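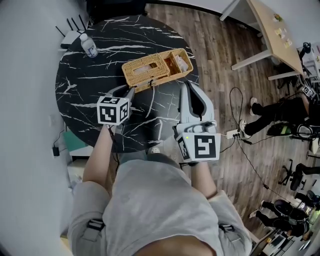 Runder Tisch, Aufgabe Tissuebox, beide Handgreifer kurz vor dem Objekt.

Montag, 12. August 2024

Fünfter Tag der Aufnahmen für Kvaran. Vormittags 21 Episoden an der geflochtenen Box, davon 5 verworfen: dreimal Trackingverlust links, zweimal Start vor dem Synchronsignal. Die Verluste treten auf, wenn der Unterarm zu weit eindreht und der Markerwürfel für die Kopfkamera nur noch eine Fläche zeigt. Ellbogen tiefer halten, Handgelenk gerade. Steht jetzt so im Protokoll.

Die schwarze Platte mit der weißen Maserung bleibt vorerst. Hrefna Lund wollte auf Weiß wechseln, wegen der Belichtung. Ich bin dagegen — die Adern sind brauchbare Merkmale für die Lageschätzung, eine einfarbige Fläche liefert dort nichts. Flasche und Router bleiben als Störobjekte auf dem Tisch, Positionen ab morgen pro Block variieren. Bisher standen sie zu oft hinten links, das lernt das Modell sonst mit.

Nach dem Mittag Kalibrierung rechts wiederholt. Öffnungsweite lag 3 mm neben dem Sollwert, nach Nullung in Ordnung. Ob die Episoden vom Freitag betroffen sind, muss ich aus den Logs rekonstruieren.

Zielgröße für Praveo sind weiterhin 3.000 gültige Episoden. Beim jetzigen Tempo reicht das nicht bis Monatsende. Umbauzeit zwischen zwei Objekten beträgt 8 Minuten, der größte Teil davon Dateibenennung von Hand. Skript dafür schreiben.

Offen: Akkus laden, Sitzung 5 hochladen, Textannotation für «Box heranziehen» und «Tuch entnehmen» trennen.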